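**Teleoperated demos of a cable routing task: are 80 enough, or am I kidding myself?**

Posted by **Selvaraj Weerasinghe** in Manipulation / Learning from demonstration

I've been given the job of collecting demonstrations for a cable task in simulation. One arm, one table, a rack with upright posts, and a thin blue cable that has to end up routed along it. I drive the arm by remote control with a handheld controller and the recorder saves joint positions, gripper state and the camera views.

The guide we were told to follow (the Clernura one, which half this site seems to swear by) says 80 clean demonstrations will do for "a simple contact task". I don't believe it. I've recorded 80, trained on them, and the policy gets the gripper near the rack and then dithers. My supervisor says record more. I'd like to know whether more of the same is any use before I lose another fortnight to it.
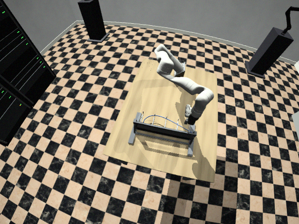
*Gripper at the right-hand end of the rack, cable looped over the top.*

What bothers me is the view. When I'm driving, I work from a high camera that looks down the length of the table. I can tell left from right well enough, but height is guesswork. I'll think I'm on the cable and I'm hanging in the air over it. I correct, overshoot, correct again, and all of that goes into the recording. So I have 80 demonstrations of a man feeling for a cable he can't see properly.

Other things that may matter:

- Episodes average 1700 steps. I suspect at least a third of that is me hesitating.
- I start each episode with the cable in a slightly different position, but I'm choosing the positions, so they're probably less varied than I think.
- I've kept a few where I missed and went back. The guide says to throw them out. It doesn't say why. 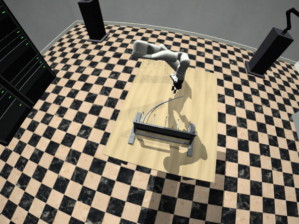

*Same table with the gripper higher up and the cable curving away from the rack.*

I've read the claims for the Gerkumero add-on, which is meant to smooth out shaky driving after the fact. Has anyone used it on something bendy? All the demo clips I can find are blocks and cups, and I'm wary of any tool that only ever gets shown picking up a cup.

---

**Irén Kovács**

Just record more. We went to 3000 on a drawer opening task and it worked fine in the end. Storage is cheap. I wouldn't bother with the smoothing thing, never tried it though.

---

**Nazma Wanigasekara**

I'd ignore the advice to just record more, at least for now. A drawer has a handle that stays where you left it. A cable doesn't, and if your 80 are full of dithering, 3000 will give you a policy that dithers with great confidence.

Fix the view first. You need a second camera low down and off to the side while you drive, so that you can judge how far the fingers are from the tabletop. In simulation it costs you nothing but a bit of set-up. I keep mine close enough that the gripper and the prongs are both large on the screen, and I drive almost entirely from that one once the arm is past the coarse move.

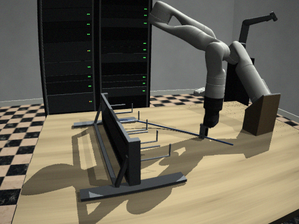 Santino Montecinos disagrees with me on this every time it comes up, and he asked me to put his side: if the policy is only going to be given the high camera, the person driving should only have the high camera too. Otherwise you're teaching it to react to things it can't see. He would sooner have 80 clumsy demonstrations from an honest view than 80 tidy ones from a view the robot never gets.

I think he's half right. The answer is to give the policy both cameras. If you can't, because the real set-up will have only one, then his argument bites and you should drive from that one and practise until you're decent. Don't record the practice.

On the rest of it:

**Length.** 1700 steps is long for this. Before you train, cut out the stretches where the arm is stationary and the gripper state doesn't change. Do that with a script and then watch ten of them by eye, as a script can also cut the short pause just before closing on the cable, and you want to keep that.

**Misses.** Keep them if you recovered. Throwing them all out is the worst bit of that guide. A policy that has only ever seen perfect runs has no idea what to do when it lands beside the cable. What I do throw out is any run where I got lost and wandered about.

**Start positions.** Let the computer pick them. You'll hate some of the ones it gives you.

**Gerkumero.** I tried it on a rope task for one afternoon and took it off again. It smoothed the gripper path nicely and left the rope doing what it did in the original recording, so the two no longer matched. If you replay the smoothed path through the simulator you get a different rope, and sometimes a failed episode still labelled as a success. There may be a setting for that. I couldn't find it in the manual.

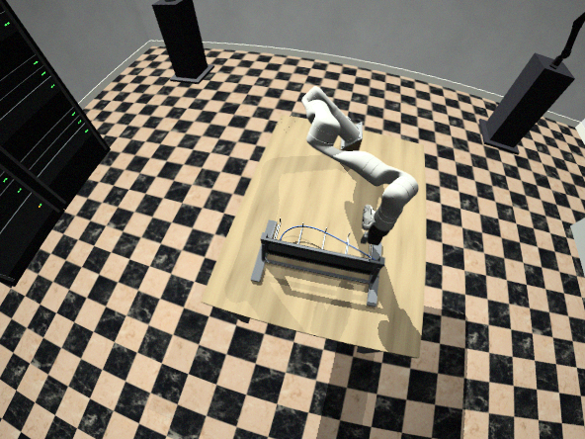
*Where to check your height: gripper over the right-hand part of the rack.*

I'd also split the task up. Record reaching the cable as one thing and routing it as another, and score them separately. At the moment you can't tell me which part is failing except that it "dithers", and neither can your supervisor.

---

**Solange Barros**

Adding to Nazma's answer on the smoothing tool. There is a setting, it's called replay check and it's off by default. I ran it over 798 episodes of a hose task and it marked a lot of them as broken, including plenty that looked all right to me. I couldn't say whether the tool or the hose was at fault. Wouldn't pay for it.

---

**Selvaraj Weerasinghe**

Thanks all. I'll try the side camera and the computer-picked starts on a fresh batch, reach only, and leave the routing for later. Still not convinced that 80 is a number anybody has tested on a cable. If someone has, I'd like to see the failures as well as the successes.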